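Support Ticket 850 - Plasik Table Clearing Cell
Status: Open, awaiting firmware confirmation
Opened by: Busisiwe Mabaso, Flendside
Assigned to: Ruan Nel, Fulterard Support
Date opened: 2 January 2026

1. Reported fault

During the table clearing routine, the cell stops with error 101 (grip force mismatch). The operator must clear the error at the panel before the routine will resume. The fault was recorded 4 times in 13 cycles. The customer reports that it did not occur before the October software update.

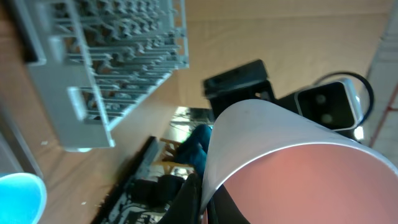 Wrist camera view at the table, with the gray rack at left.

2. Initial review

Support requested the controller log and the wrist camera recordings. The log shows that error 101 is raised only after the gripper has closed on soft or light items. Rigid items are not affected. The customer was asked to keep the item set unchanged, including the napkin and the snack wrapper, until the review is complete.

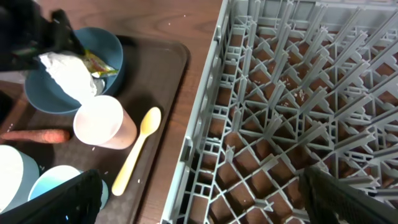
Aldo Palumbo replied that the Coetzee site had the same error after the same update, and that restoring the earlier force table stopped it there. He advised against raising the error threshold, as the arm could then continue with a dropped item.

3. Actions taken

The force table was exported and compared with the earlier version. The minimum closing force for soft items had been reset to the factory value - the site value was not carried over by the update. Both arms read from the same table,

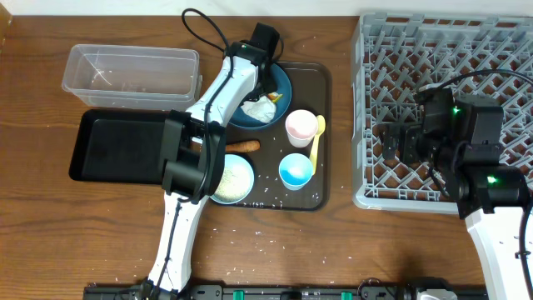 so the correction must be loaded once and then confirmed on each arm separately. Annatjie Maluleke has been asked to load the site value and to keep all persons outside the marked area during the first run.

4. Secondary finding

Loose rice on the tray and table may affect grip on small items. This has not been linked to error 101 and will be tracked separately.
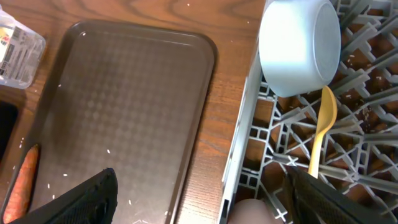
5. Pending

Sipho Zulu to confirm the firmware version on both arms. The ticket will remain open until the customer returns a full log with no instance of error 101.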